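Lisgate Preserves Club
Notes from the meeting of 11/21/24

I took the notes again, as my hand went up by accident when I reached for a biscuit. Same rules as last time: I write down what I can keep up with, and if I've got your bit wrong, send me the correction and I'll put it in before the next lot goes out. We started ten minutes late as the kettle was slow.

Last meeting's notes
Agreed, with two changes. The damson cheese recipe should say to sieve after cooking and I'd written before, sorry to anyone who tried it. And the Morkport show is a show and not a fair, and they mind about that sort of thing.

Christmas stall
This took up most of the first hour. We have the corner pitch at Morkport again, the one by the side door, with the draught. We argued for a good while over how many jars to take. Last year we took 200 and came home with a boot full of green tomato chutney, while the marmalade had gone by lunchtime. I said we should take fewer altogether and more of what sells. In the end we settled on 160, and half of those, so 80, will be marmalade or lemon curd. The rest can be whatever people have made, but please, only one batch of green tomato between us.

Curd is to be made no more than a week before and kept in the fridge until we load up. There was some muttering about this from those of us with small fridges (me included – mine already has a whole ham's worth of space spoken for). Two members with garage fridges have offered shelf room, so ask me and I'll put you in touch.

Prices stay as they were. Somebody wanted to put the curd up a bit because of the cost of butter, and we had a show of hands and it was very close, but it stays.

Labels
We're changing them! The old ones slid off in the damp last year and we had a box of mystery jars by the end. The new ones come from Erkus and are the sort you can peel off without leaving half the paper behind. Every label needs the name of the preserve, the ingredients with the allergens picked out in bold or underlined, the date it was made, the weight, and the club's name and address. If you write by hand then please use capitals. I was told mine look like a doctor's note and I have promised to do better.

We also had the usual back and forth about whether "homemade" should go on. It's staying off the front and going on the little tag.

Jars and lids
Now the big one. We buy in bulk once a year, and it's time to order. The quote from Nambiar is for 2,000 lids and the matching jars come separately, in trays. That sounds like a mountain but we share it out between everyone and it does go. The price per lid drops a lot at that number and the next size down hardly saves us anything overall, so I was all for it.

Metal lids are what we've always had and most of us want to stick with them. Plain silver this time, no gingham pattern, as the gingham ones looked lovely but you couldn't see a rust spot on them until it was too late. Old jars can be used again if there are no chips round the rim. Old lids can't, and I know some of you do it at home and have done for years, but for anything going on the stall it's a new lid every time, please.
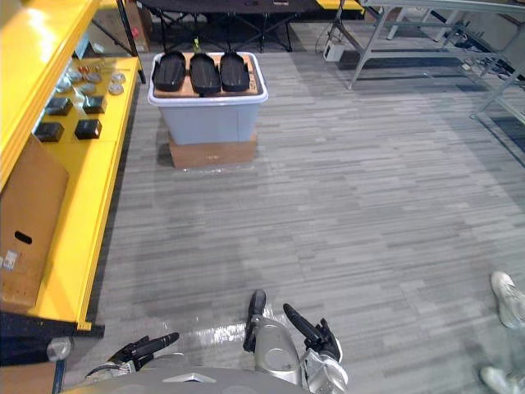 Second-hand jars were the real trouble last year and the lids were fine, came the answer from the back row, and we'd do better to throw out every jar with a worn thread before we spend a penny. Quite a lot of nodding at that. I had to admit I'd brought several of the worn ones myself. So we agreed to do both: place the order with Nambiar, and have a sorting session first so we know which jars are worth keeping. Anything that doesn't screw down smoothly goes in the bottle bank.

Then there was a long side talk on whether to sterilise in the oven or the dishwasher. I wrote down about half of it. The oven people heat the washed jars on a tray on a low setting and fill them while both jar and jam are hot. The dishwasher people run a hot cycle and time it to finish as the jam reaches setting point, which to me sounds like a job for somebody with better nerves. Both are allowed for the stall. Wiping round with a tea towel is not.

Seville oranges
Too early to order but not too early to fret. We'll put our names down in the new year as usual. If you want to freeze some whole for later, say so when you sign up, so the crates can be shared out properly. I froze a bag last time and the marmalade set a little softer but tasted just as good. A bit of extra lemon juice helps.

Tasting
We had four things on the table. The quince jelly was the colour of a sunset and everybody wanted the recipe. The beetroot and horseradish relish cleared my head completely. The pear and ginger jam was thought a touch runny, and its maker is going to boil it up again with some more lemon. The fourth was my piccalilli, which was described as "brave". I'm making it again with less turmeric.

Any other business
The big preserving pan has come back with its handle loose. Please don't lift it full until it's been mended. If you have the spare sugar thermometer, could you bring it in? It was last seen at the plum evening.

There was a question about whether we could do a beginners' session in spring, for people who've never made jam. Lots of interest. We'd need to keep it to a small group and stick to one easy fruit, probably rhubarb with a bag of jam sugar. I've said I'll draft a plan and bring it next time.

Jobs before the stall
Me: place the orders with Erkus and Nambiar, ask about the pan handle, draft the spring plan.
Everyone: let me know what you're making and how many jars, by the end of November.
Everyone: bring old jars to the sorting session, washed, with the old labels soaked off.
Drivers: tell me how many trays will fit in your car.

We finished up the quince jelly on crackers and washed the spoons.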